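Course notes, unit 5: Good practice for hand-held gripper recording

These notes go with the Wednesday session. Read them before you sign out a gripper. The rules come from three places: the Vivden lab handbook, the checklist used on the Podbridge course project, and what went wrong in last term's assignments. Where the handbook and the checklist disagree, follow the checklist.

5.1 Scope

The rules cover recordings made by a person holding a two-finger gripper with a camera on it, in a home, shop or office. They do not cover arms bolted to a bench. Those fall under the machine safety unit, which has its own sign-off sheet.

A recording is one file, from the start tone to the stop tone. An episode is one attempt at one task inside that file. Students mix these up every year and the counts in their reports come out wrong. Each group hands in 200 episodes for the assignment. Trial runs and calibration clips are not part of the 200.

5.2 Before you start

Get permission from whoever runs the place, in writing, and keep the form with the session log. Spoken permission is not enough, even from a relative.

Clean the lens and the finger pads. Open and close the fingers fully 5 times and check that the width reading returns to the same value each time. If it drifts, stop and recalibrate. Do not plan to correct it later in software. The Jirnska scripts can shift a constant offset but they cannot fix a drift.

Check the screws on the central body by hand. Do not use thread glue on them – the grippers are shared and the next group may need to take them apart.

5.3 Setting the table

Leave the room as you find it, within the limits below. A model trained only on bare tables does badly on a patterned cloth with other belongings behind it, and the point of going out of the lab is to get that variety. Ordinary clutter stays. Move an item only if it is:

– hot, sharp or breakable and within reach of the fingers
– private, such as mail, medicine labels, bank cards or a screen that is on
– likely to fall if the cloth is pulled

Printed text on bags, posters and packaging counts as background and may stay, unless it names a private person or gives a phone number or home address. If you are not able to read the language, mark the session "text unchecked" in the log so that a reader can go through it before release.

Cables should be kept clear of the path of your wrist. A cable end lying on the cloth away from the task area is acceptable.

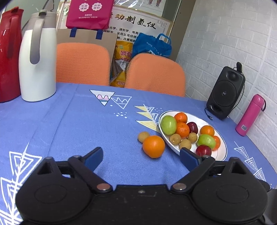
Food tasks have a few extra rules. Use whole fruit with unbroken skin. Mix sizes and colors on the same plate, and let pieces touch or partly hide one another. Evenly spaced fruit is easy to pick and teaches very little. Put at least one piece outside the plate in half of your episodes, so that both directions of the task are covered. Fruit that has been handled with the gripper is not to be eaten, and should be bagged at the end of the session.

5.4 During an episode

Begin with the fingers open and the whole task area in view. Approach at a normal hand speed. Close on the object until it is held, then stop squeezing. Soft fruit bruises well before the gripper reaches its limit.

Keep your other hand out of view. If you have to use it, end the episode and mark it as assisted.

A dropped object does not end an episode. Try again once, from where the object lies. If the second try fails, stop and mark it failed. Failed episodes are kept and handed in. Deleting them is treated the same way as changing data, and we do compare the file numbers with the log.

5.5 Labels

Write the label after the episode, from the recording, and not from your plan for it. Name objects by what can be seen. "Small tan fruit" is a good label if you are unsure of the kind. A wrong name is worse than a general one. On the Abou Zeid set, 141 labels had to be redone for this reason.

Use one line per episode: object, start place, end place, result.

5.6 Returning the equipment

Wipe the pads with a damp cloth, no solvent. Put the gripper on charge and write the battery level on the sheet. Equipment is due back by 9 in the morning on the day after your session. Report any crack in the arms or supports, even a small one. There is no charge for damage that is reported.

Reading for next time: the checklist, pages on consent and storage. Bring your session log.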